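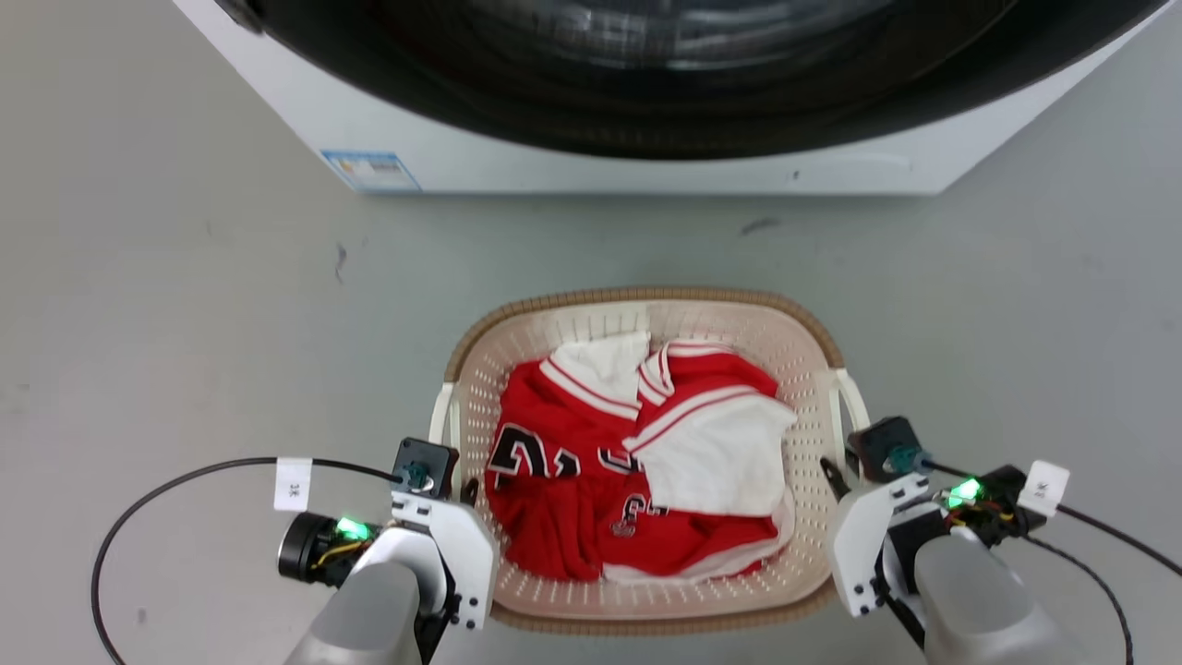 Figure 1. Head camera view at the laundry station, both grippers beside the basket handles.

4.3 Fault: left gripper dropout during two-handed lift

The laundry task has four stages: approach the basket, grip both handles, lift, and carry to the washer. Stages one and two were working by January. The fault covered in this section showed up in stage three and took up most of the second half of the project.

Symptom

During the lift, the left gripper motor stopped answering commands. The finger lost holding force and the handle slid out. The right arm kept rising because it had no information about the left gripper, so the basket tipped toward the left and the load shifted. In the worst case the basket came off the right finger as well and landed on the floor. The arms were not damaged. One basket handle cracked and the basket was replaced.

The fault occurred 15 times in 216 lifts. It did not occur with an empty basket.

First explanation (wrong)

We first blamed motor overheating. The Kovari driver board shuts a motor off when its temperature limit is reached, and the symptom looked the same from outside. We added a pause of 30 seconds between lifts and repeated the test. The dropout rate did not change. The driver log, which we should have read first, contained no temperature warnings at all. It contained communication timeouts.

Cause

The gripper cable on each arm runs in a free loop outside the wrist. On the left arm the loop had been tied too short during assembly. When the wrist rolled inward under load, the cable pulled on its connector and the data line opened for a few milliseconds. The driver treats a lost data line as a stop command and cuts motor current. It does not restart by itself.

We confirmed this by holding the arm still, with the gripper closed on a handle, and pulling the cable lightly by hand. The timeout appeared each time. The same pull on the right arm had no effect.

Changes made

The left cable was replaced with a longer one and clamped to the gripper housing ahead of the connector, so that the clamp takes the pull.

The Erkine control program now checks both grippers on every cycle. If either one stops answering, both arms stop rising and lower the basket at slow speed.

The driver setting for a lost data line was changed from "release" to "hold last position."

The third change needs care. A gripper that holds after losing its data line will also hold on to a hand. The emergency stop still cuts all motor power, and we moved the button to within reach of the person loading the basket. The station rules now say that no one reaches into the basket while the arms are powered.

Result

The wrist roll was cycled 2,000 times with a loaded basket gripped at floor height. No timeouts were logged. Full lifts have not been repeated in the same number as before, so the dropout rate for the complete task is still open. The right arm has its original cable and should get the same clamp before the next test series.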